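Robot arm at our packing shop, what will change for the people?
asked by stepien_hollow, 29 July 2020

I work at a small shop in Hollow. We pack wooden blocks for the Prisley toy sets, 300 sets in one shift. Now the owner tests a robot arm for this job, on a table with a colored cloth.
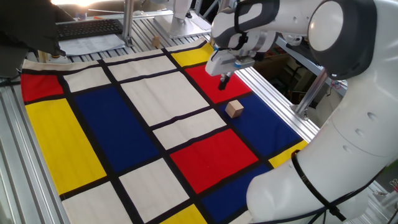 We are 4 people on the line and our hands do everything. The owner says the arm will start in September and we will "move to other tasks". I would like to know from persons who passed through this already.

trondimitz

At my workplace we got the same kind of arm. The lifting of small parts went away, but the checking stayed with us. One block at a time is slow work for a machine, and somebody must look after it.

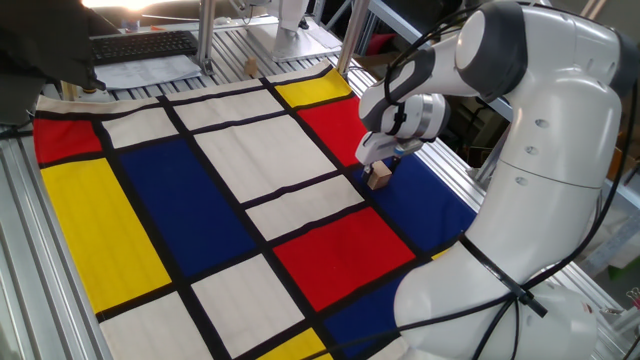

Will the pay go down when the arm comes?
Ours stayed the same, but the night bonus was gone, so please ask for the new conditions on paper.

I also advise you to learn how to teach the positions to the arm. Three days of training was enough for me, and I am not a technical person. The gripper must come down straight on the block and close before it lifts, and a packer has a good eye for this. 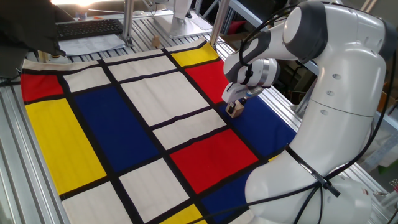
What to ask your owner

Who stops the arm when something goes wrong?
Who is paid for the training hours?
Is there still a place for a person who does not want to work with it?

prisley_line_3

They told us the same story about other tasks. Two colleagues went to the warehouse and one left. The work is more quiet now, but I miss to talk during packing. Sorry, not much help.
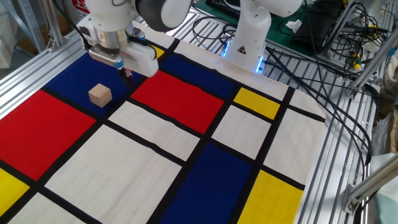
Gripper above the cloth, block on blue.

My advice is to save 500 dollars before September, just in case.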